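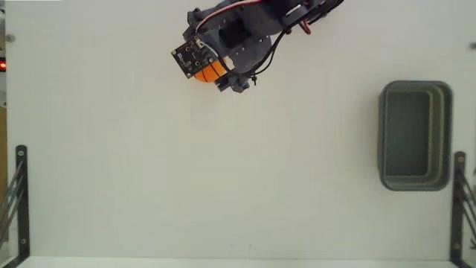

Slide 4. Overhead view, ball-to-bin task, gripper over the ball.

Start with the task, then the numbers. One ball, one bin, one arm. The Lakholm set holds 1,071 episodes of this task at present.

Point out the bare surface between ball and bin. Start positions are drawn from a grid of 60 cells. Operators do not choose them.

The circuit board hides part of the ball from overhead at this stage of the reach. Say that the policy has to cope with this, and that we do not filter such episodes out.

Rejects: 29 in the January batch, mostly late starts on the recording. Kept in a separate folder, labelled by cause.

Next slide: learning curve at 400 episodes against the full set. Pause for questions on labelling before moving on. If asked about the Prosholm data, different bin, not merged yet.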